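Search this board
Search
Go

Is the Nedia mattress worth it or am I paying for the ads?
Posted by gravelroad in Sleep & Bedding, November, 9:40 pm

My back has been bad since we moved to Skornville and everyone keeps pushing the Nedia on me. It's 12 inches thick and the store in Prorwood wants a $300 deposit before they'll even order one. The sales guy said it "learns your shape." It's foam. I have owned foam. It learned my shape and then kept it, permanently, as a ditch.

Has anyone had one more than a year? Reviews written after two nights don't help me.

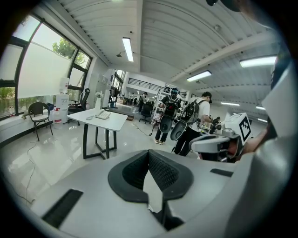
Gray and white, up close.

pinhook_55 wrote:
Had mine three years. No ditch. I weigh 155 so maybe I'm not the best test. My back stopped hurting within a month.

gravelroad wrote:
Did you change anything else that month? Pillow, chair, walking more?

pinhook_55 wrote:
New pillow, yes. And I quit the warehouse job. Still think it was the mattress.

oldsocks wrote:
You quit lifting boxes all day and the mattress gets the credit. This is how every one of these threads goes.

I put a sheet of plywood under my old Trnka and it's been fine. Cost me next to nothing. Before anybody spends real money they should check the slats, because half the time the bed is what's sagging.

marlowe_t wrote:
Plywood made mine worse. My shoulders went numb. A too-firm bed is as bad as a soft one if you sleep on your side, so please don't tell people it works for everyone.

oldsocks wrote:
Didn't say everyone. Said check the slats.

gravelroad wrote:
Checked. Slats are straight, the center leg is touching the floor. So it's the mattress, or it's me. I asked the store what the warranty covers and he read me a paragraph about "normal body impressions," which as far as I can tell means the exact thing I'd be complaining about.

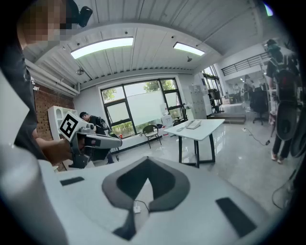 tuckahoe wrote:
Ask how deep the dip has to be before they'll pay. Mine had to be measured with nobody on the bed, and of course foam puffs back up when you get off it. Claim denied. I'd keep the $300 and try a cheap topper through the winter.

pinhook_55 wrote:
A topper on a bad mattress is just a softer bad mattress.

gravelroad wrote:
Maybe, but I can return a topper. Is the deposit refundable on these or not? He got vague when I asked.

Contact us | Copyright Sleep & Bedding Board | Back to top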